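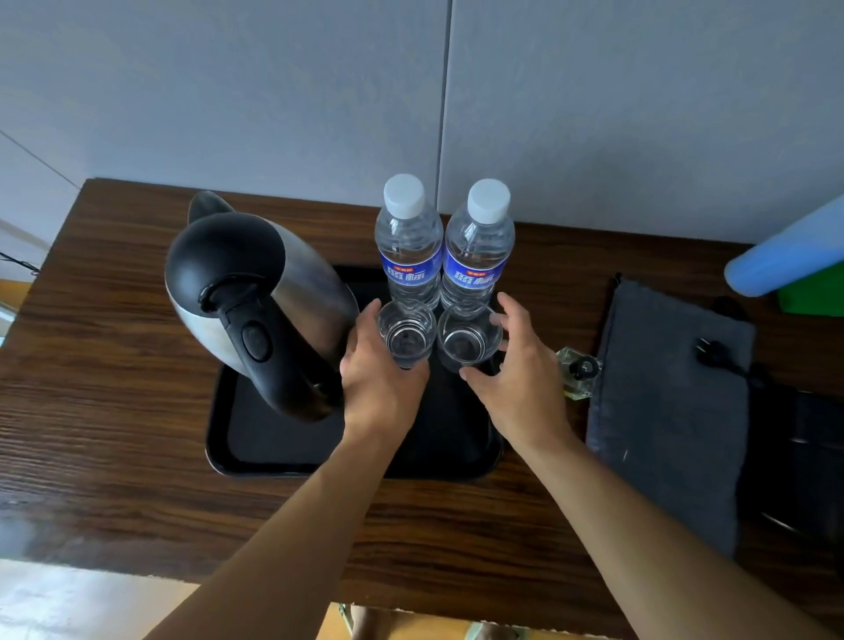 One hand per glass, bottles at the back, kettle on the left.

Two-arm tray cell keeps losing the clear glasses
Posted by padswapper, Tue 14 July
678 views | 13 comments

So I look after the two-arm cell we call Praltavholm (a pair of Jellach arms over a desk, Fornent doing the vision, and a hotel-style tray to set up: kettle, two water bottles, two glasses). I'm trying to get it to place the glasses in front of the bottles the way you'd do it by hand, left glass with the left, right glass with the right. The kettle is fine. The bottles are fine too, the dark blue labels give the vision plenty to grab onto. The glasses are driving me up the wall!

The tray is black and shiny, the glasses are clear and empty, and the vision looks straight through them half the time. Then the left arm closes a bit off center and shoves the glass toward the rim. Last long run was 556 cycles and 523 were good. My boss thinks that's great. I don't, I'm the one picking glasses up off the tile.

Already did: cleaned the camera windows, redid the hand-to-camera calibration, new Nyberg pads on both grippers. Anything else before I start rewriting stuff?

---
kettle_logic:
What's your light doing? With a shiny tray and a brushed steel kettle sitting right there you've got reflections all over the place. We moved our lamp off to the side and put a sheet of tracing paper over it, and the glass rims came up way better. Cheap thing to try first.

---
m_tolerance:
I'd swap the tray. Matte one, done. You can mess with lamps for a month or you can spend ten minutes.

---
padswapper:
Can't swap it, the tray is part of the job. I did go try the lamp thing over lunch though, and the rims are definitely stronger in the preview. The wide tapered glass is good now. The tumbler one is still flaky, I think the ridges near the bottom are confusing it.

---
m_tolerance:
Then put a bit of matte tape on the tray where the glasses go and tell whoever wrote the job to live with it.

---
slowjog:
Please don't do the tape thing. We did, and it peeled at a corner and stuck to a glass, and the arm carried the whole mess over to the next station. Spent the afternoon scrubbing glue off the fingers.

For the tumbler, make it look for the top rim only and ignore everything under that. Set the grip height as a fixed offset from the tray surface. You know how tall the glass is, so don't ask the camera for it.

Also, are your arms coming in at the same time? If they both swing in from the front they make a V and block each other's view of the glasses right when you need it.

---
padswapper:
Same time, yep, from the two front corners. Hm. So the left one is taking its last look while the right one is already over the tray?

---
slowjog:
I'd bet money on it. Take the last look with both arms parked back, save both positions, then move. You lose a second or so.

---
kettle_logic:
Not sure I agree. If the left glass gets nudged by the right arm, your saved position is junk and you'd never know. I'd stagger them: left goes, left lets go, look again, right goes. Slower, but I sleep better.

---
slowjog:
If the right arm is nudging the left glass you have a path problem, and looking twice won't fix that.

---
padswapper:
You two can fight it out, I'll run both. Tried the rim-only thing just now with arms parked and got 13 in a row on the tumbler, no misses. Short test, I know. Fixed height is in as well.

One more while I've got you: how often do you change Nyberg pads? Mine go slick long before they look worn.

---
m_tolerance:
Wipe with alcohol at every shift start, change when a dry glass slips in the lift test. I don't go by looks at all. And write the date on the back of the pad.

---
kettle_logic:
Same, except I use dish soap and water. Alcohol made ours go chalky.

---
m_tolerance:
Never had that. Different batch maybe?

---
padswapper:
Soap on the left, alcohol on the right, I'll see which one gives up first. Long run goes on tonight with the parked look, staggered version after that. I've got until August to get this signed off so there's time for both.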